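Notebook, sourdough bench, Sep 18, 2022

Quiet Sunday at the bench, so I finally sat down to write up the Wusberg rye starter before I forget everything I did with it.

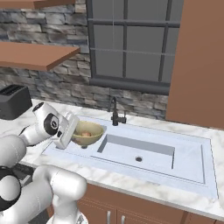 Feeding

I moved it to one feed a day, late in the evening, and it seems much happier (so am I, no more alarm clock!). The Deák flour drinks more water than the Astton, which I keep forgetting, so please go by feel and add the last splash slowly. It should fall off the spoon like thick oatmeal.

Friday's dough

I made up 2,000 g in total, mixed by hand, then gave it a rest of 15 minutes before the salt went in. First rise was 90 minutes near the window, and I probably should have let it go longer, but I wanted my supper. The crumb came out a bit tight near the bottom, though the flavor was lovely, sour and almost like apples.

To do

Try the same dough with half Deák and half Astton. Order more rye before December, when the mill gets busy. And whoever borrowed the big Flaseo scraper, I do miss it dearly, so please leave it on the shelf by the proofing baskets.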